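**Tilard leaf-and-feather blanket, large, cream**
Sold by Brotlow. Item 304. Page last checked 14/05/2026.

We sell a lot of bedding that promises too much, so this page is going to be a little dry. The Tilard is a big printed blanket. It goes on a bed or over a sofa, and it gives you a wide, light surface to sort and fold laundry on when the table is taken. The maker's own sheet calls it a "four-season sleep solution." We don't know what that means and we've left it off the label.

## The print

The ground is cream and beige with cloudy white patches. On top of that are leaves and feathers in caramel orange, maroon-brown and grey-green, some of them overlapping. The leaves are large. If you were hoping for a small, quiet pattern that reads as plain from the doorway, this isn't the one. Look at the Pinico plain weave instead, which comes in oatmeal and a darker oatmeal.

The maker says the colors are "inspired by the forest floor." They are autumn colors. They sit well with denim, brown leather and unpainted furniture, and less well with anything pink. We had it next to a bright white duvet cover in the store for most of August and the cream looked yellow beside it. Next to off-white it was fine.

## What it's good for

- An extra layer over a duvet, or on its own in warm weather
- Covering a sofa that has seen better days
- A folding surface for jeans, jackets and other heavy pieces that slide off a chair

We'd steer you away from it as a picnic blanket. The product sheet suggests this. The product sheet has presumably never met wet grass.

## Washing

Wash it alone the first time, on a gentle cycle, at no more than 60. The tag allows 60, but we'd go cooler, and we can't see what you gain from the extra heat unless someone in the house has been ill. Skip the softener. Dry it flat or over two lines, and give the edges a pull while it's still damp.

About new denim: dark jeans can leave blue on a light fabric, and a cream blanket is a light fabric. The claim on the wrapper that the surface is "transfer resistant" comes with no test behind it that we've been able to find. We asked. We got the same wrapper text back in an email. Old, faded denim is a much smaller worry. Anything dark and stiff should go through the wash a few times before you leave it lying here overnight.

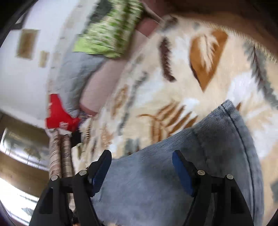

*Tilard blanket, cream, with a faded denim garment laid on it. The caramel leaf with the cream feather over it is one of the larger motifs.*

## Compared with the Kubíček throw

People ask about this one a lot. The Kubíček is smaller, heavier and has a fringe, which some like and which our returns shelf suggests many don't. It also costs more. If you want something for one armchair, it's the better buy. For a bed or a full sofa, get the Tilard and put up with the slogans.

## Returns and stock

Unwashed blankets can come back within 60 days with the tag on. Washed ones can't, unless a seam has failed, and in that case send us a picture of the seam before you post anything. We have 9 left in cream. The next delivery has been promised to us three times now, so please don't plan a guest room around it.

Limit of 3 per order.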